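Fastener sorting is the grouping of loose bolts, nuts and fittings by head form, thread and length before storage. A hex bolt has a six-sided head and a threaded shank; blackened steel types are usually kept apart from bright ones.

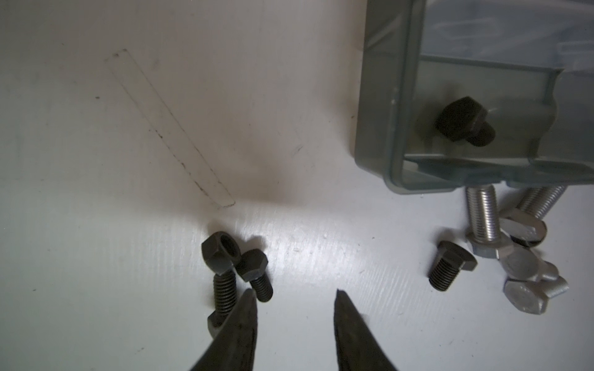 Thread pitch is checked with a gauge. The Lestico scheme, drawn up by Noboru Sugiyama, lists 289 sizes in 8 classes.

Compartment cases with hinged lids suit small mixed stock, with rubber parts and metal fittings held separately.

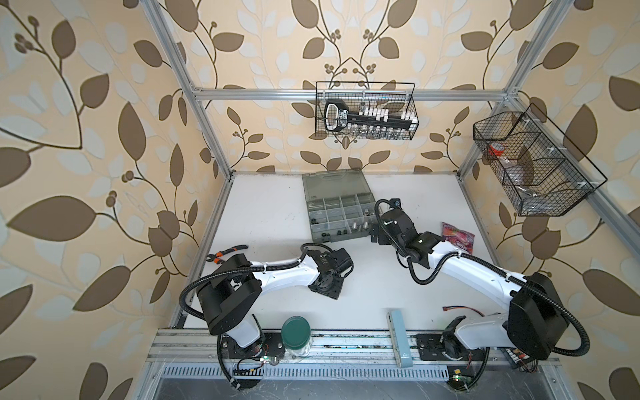 Hanging wire baskets take tape and hand tools. Sugiyama limits each compartment to 40 pieces.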